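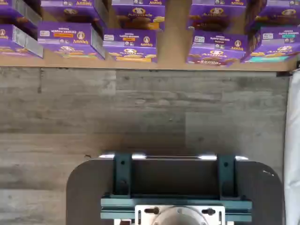
4.2 Facing and the look of a full shelf

Shelf guides used in small grocery stores tend to repeat one claim: a shelf that looks full sells more than a shelf that looks picked over. Petersen and Bauerfeind put it as a rule for snack aisles and tell staff to pull every box to the front edge at the end of each shift. We do not doubt that a tidy shelf is pleasant to look at. We do doubt that the studies behind the rule can tell a full shelf from a neat one, or either of these from a shelf that simply holds the goods people like.

The trouble starts with the word "full." In the Plivura guide, a shelf counts as full when no bare board shows between the front boxes. In the Kröger guide, it counts as full when the back rows have been filled, whatever the front row looks like. A shelf can pass one test and fail the other. Boxes of crackers stood in two rows with the front row a little out of step may have plenty of stock and still be marked as "loose" by a rater trained on the first guide. When we asked two raters, Kasten and Hartley, to score the same set of shelves with both guides, they agreed on 302 of 316 shelf sections using the second guide. With the first they argued over nearly every tilted box, and we stopped keeping score on Sunday evening.

Boxed snacks make this worse than canned goods do. A can has no front corner to turn. A cracker box set down at a small angle shows its side panel, and the side panel is often pale where the front is bright, so the whole row can seem broken from a few steps away. Mühlbauer treats this as proof that angle matters to the buyer. It may matter only to the person holding the clipboard. His own shoppers were never asked whether they had noticed it, and the sales he reports come from one store over 15 days in December, when people buy snacks for reasons of their own.

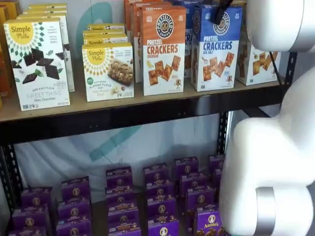 Does it help to stand boxes of one brand in a line from front to back?

It helps the person restocking, who can see at a glance which line has run short. We found no good evidence that it changes what a shopper picks up, and the one study that says so compared lined-up boxes with boxes left in a heap, a choice few stores would ever face.

A second claim has to do with color. The Utik handbook advises keeping each color in one block, so that a level reads as a single band from a distance. Two of us expected this to be the strongest part of the case - a block of one strong color is, after all, easy to find. Yet the block and the brand are nearly always the same thing in a snack aisle, and a shopper who walks straight to a color may just be walking to a product she already buys. The handbook makes no attempt to pull these apart. To do it, one would have to move a well-known box away from its own kind and wait to see who goes looking for it, and store owners do not welcome that sort of test.

We also question the advice on height. Bama lists the upper level as the better spot and the lower one as the place for "filler." The figures given in support rest on shelves of one height, all measured from the floor, with no note of who was shopping. Children look at lower levels, and so does anyone leaning on a cart. Of the eight stores we visited, two kept their best-selling crackers on the bottom, and neither owner could recall deciding to put them there.

The wooden board itself gets little attention in this literature, though it sets most of the limits. The depth of the board fixes how many rows will stand behind the first. Its front edge fixes where the facing line falls, and raters who took the beam as the line scored shelves lower than raters who took the edge of the wood. We used the wood throughout. Readers who wish to compare our scores with older ones should check this first, as the older papers seldom say which was used.

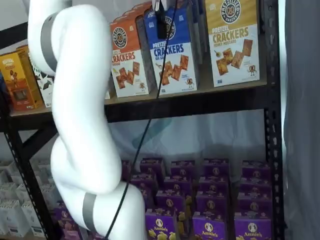 Figure 3. Pretzelized pretzel cracker boxes side by side on the upper level, with purple boxes on the level beneath.

The scores that follow treat facing and stock as two separate measures. Each section got a mark for how the front row stood and another for how far back the goods went, and the two were never added together. Hartley scored the facing and Kasten the stock. They traded places for the last eight sections, and Kasten was the stricter of the two on facing.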